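The owner of a small wallpaper studio in Sistaddale says most people who walk in want the same thing: a pattern bold enough to notice and safe enough to live with for ten years.

"You can't always have both," she said. "I tell them to pick a small room and go bold there."

She opened the shop, Kodis, after six years of hanging paper for other firms. It now stocks up to 200 patterns, and large florals on dark backgrounds sell best.

"People used to ask for one accent wall," she said. "Now they want every wall done. In a small space that works better, since your eye doesn't stop at a corner."

Her advice on samples is simple. Tape up two large pieces, leave them through a morning and an evening, and look at them from the doorway.

"Teal goes almost black at night under a weak bulb," she said. "Better to find that out before you spend $500."
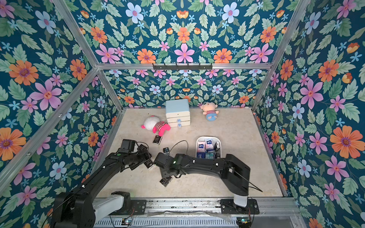
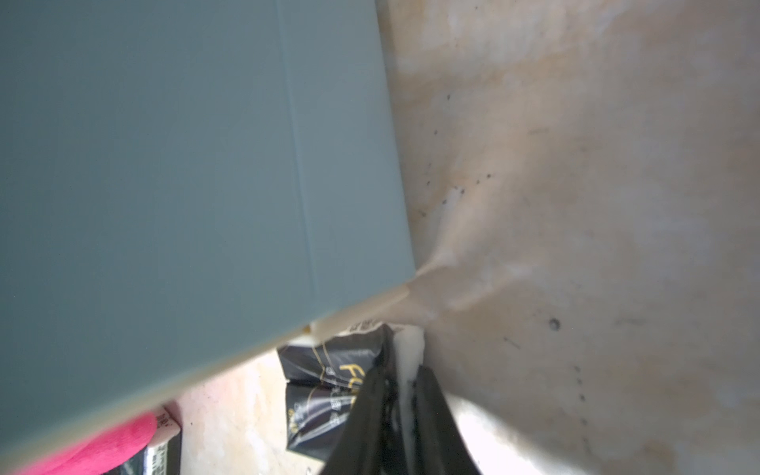
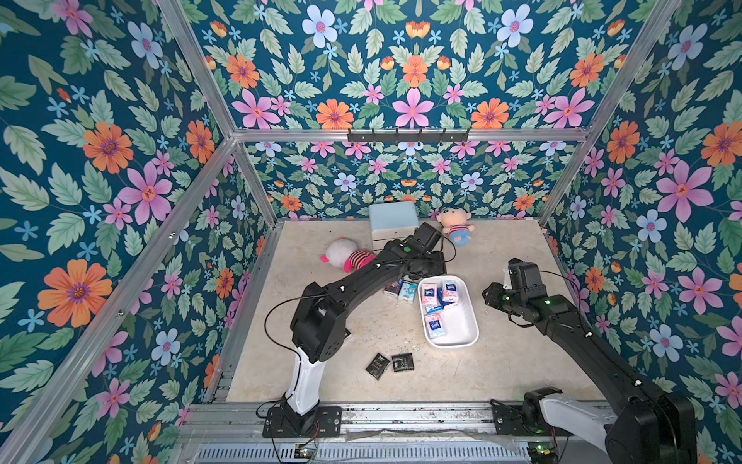
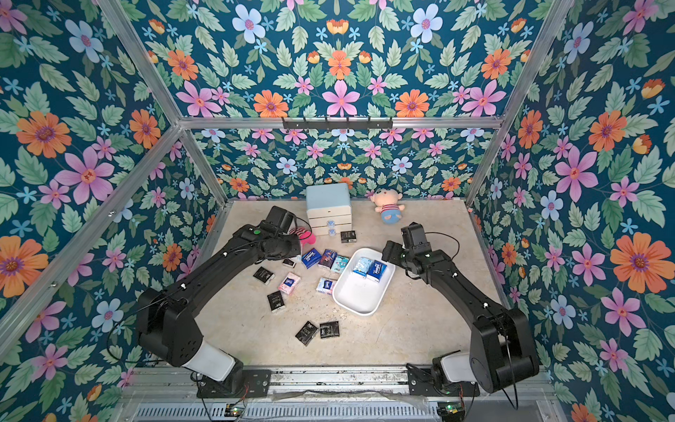
The mistake she sees most often is ordering too little. A big repeat wastes more paper at each cut, and a roll bought in November may not match one bought in spring.

"Check the batch number on every roll," she said. "I've had customers come back for one more and the orange was off. They had to redo the wall."

She still hangs paper herself when a job is close to the shop. Her next one is a stairwell on Praneo Street, and she isn't looking forward to it.

"Stairs are slow," she said. "I quote an extra day and I usually need it."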